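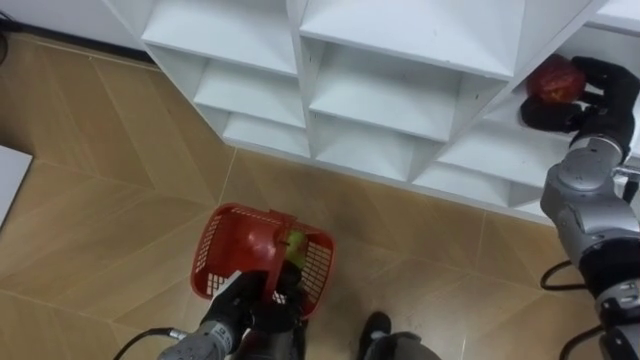

How do I get a small church choir to sing in parts when almost everybody wants to sing the tune?

Posted by gimside_alto, January 26, 2024

I've inherited the choir at our church in Gimside. On paper we have sopranos, altos and "the men." In practice we have sopranos, people sitting where the altos sit, and two basses who sing the melody an octave down with great conviction. We rehearse for an hour before the service and most of them don't read music, or say they don't, which is a useful thing to say if you'd like to be left alone.

The old director used four-part hymnbooks and let everyone find their own way. I'd like to have a real second part by Easter and I don't want to lose anyone over it. What do I start with?

Nanami Kawaguchi

Start with rounds and a descant, and leave the hymnbook harmony alone until the fall. A round lets everybody sing the tune, so the tune-lovers have nothing to object to, and yet they come out the other end having held their own against another group. Do one as the warm-up every single week. Use the same one until they're sick of it, then use it one more week.

After that, pick a hymn they could sing in their sleep (a few of them may be doing this already) and put a descant on the last verse only. Give it to your three steadiest sopranos. Everyone else sings the melody as usual, and you've got two parts in the service without a single alto being inconvenienced.

Then go to two-part music written for mixed voices, usually marked "two-part mixed" or "SAB with optional baritone." Look at the range of the men's line before you buy anything. Publishers have a generous idea of what an untrained man will sing at nine in the morning. If it sits above middle C for more than a bar or two, your basses will drop down an octave and you'll be back where you began.

A few things from my own years at this, in Jirville, with a choir that once sang an entire Sanctus in two keys:

Teach the lower part first, to everyone. Sopranos included. The tune gets learned by osmosis, so give the rehearsal time to the line that needs it. When you do put the parts together, the altos have already heard theirs as a melody and it no longer feels like the leftovers.

Don't play all the parts at once on the piano. Play the alto line while the sopranos sing, then swap. If your pianist improvises, have a kind word.

Seat your best alto in the back row of the altos. People follow what they hear behind them much better than what's in front. I had ours in the front for years, where she was admired and ignored.

Recordings help. I sing each line into my phone with the piano and send it out. I have a voice like a screen door and it hasn't put anyone off, though I suspect half of them haven't opened the file.

As for the ones who claim they can't read music, hand out the printed part anyway and say only "it goes up here" and "hold this one." By September they'll be following the shape of the line and telling you they still can't read. Let them have that.

Easter is reasonable for the descant and one short two-part anthem. I wouldn't promise the pastor any more than that.

mamani_tenor

Just get more tenors. We had three and now we have two and you can really tell. Also check if the church has a copying license before you start running things off, ours didn't and there was a meeting.

Vosine Organist

Mostly agree with Nanami, except on descants. If your steadiest sopranos are also your loudest, taking them off the tune will leave a hole in it, and the congregation will notice before you do. Mine simply stopped singing and turned around to look. Tell the organist in advance so the melody can be soloed out on something firm for that verse. We do like to be told.

On choosing the hymn, make sure the descant and the harmony you're playing belong to each other. Plenty of descants are written over a changed last-verse harmony, and if the organist plays from the regular book you get some very modern moments. I once played 143 from our old green book against a descant meant for another arrangement of the same tune. Somebody told me afterward it was "brave."

One practical point about keys. Old hymnals sit high. Taking a tune down a whole step will bring your basses back to their own line and give the altos notes they can feel in the chest, and the sopranos will complain for a week or so. It also gives your descant singers somewhere to go besides the ceiling.

And for what it's worth, I'd keep the two basses on the melody for now. Conviction is hard to come by. Move them over one verse at a time and tell them how good it sounds, even the first time, when it won't.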